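Small Business Notes: From the Store Floor

When I signed up for the winter founders' program at Skuvwood I figured I'd sit in the back, eat the free bagels and go home with a tote bag. I run a small granola company, Bolger, out of a shared kitchen, and I'd already been at it for three years. What was left to learn? Well, plenty, and most of it was about pricing (ugh).

My mentor was Nadine Hakim, who built Drendeo from a folding table at a flea market into a bakery with its own delivery route. The first thing she asked me for was my cost per bag. I gave her a number. She asked if that included labels. It didn't. She asked if it included my own hours, and I think I laughed out loud, and she just waited with her pen in her hand until I stopped.
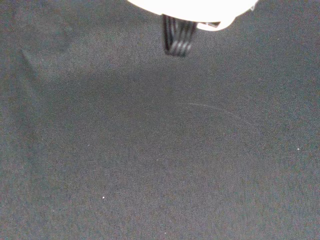
By Sorcha Haldane
31 January 2018

So I went home and did the whole thing over at the kitchen table, with every receipt since last spring. Labels, tape, gas, the oats I burned in the fall when I took a phone call I shouldn't have taken. I was losing 35 cents on every small bag. And the small bag was my best seller! I sold 823 of them over the holidays and was so proud of it, I told my mother.

I raised the price the next week. Two stores complained and one dropped me, and I was sick about it for a couple of days, but the others kept ordering and one of them took the big bag too, which I'd been trying to get them to do forever.

The other session I keep thinking about was Wissam Karaki's talk on saying yes too fast. He told us about the year he took on a hotel account for Zurno before he had anywhere to store the stock, and how he and his brother ended up sleeping next to cartons of date syrup. I have a wedding favor order coming up that I said yes to in the parking lot without looking at my calendar, so I was sliding down in my chair a little.

Nadine and I are still meeting every other week, mostly by phone. She wants a real cash flow sheet from me by the end of February and I've promised her one, so if you see me hanging around the coffee pot please send me back to my desk.

The spring group is taking names now. Ruairi Imrie has the forms at the front office, and you don't have to be brand new to apply. Bring your receipts, even the crumpled ones.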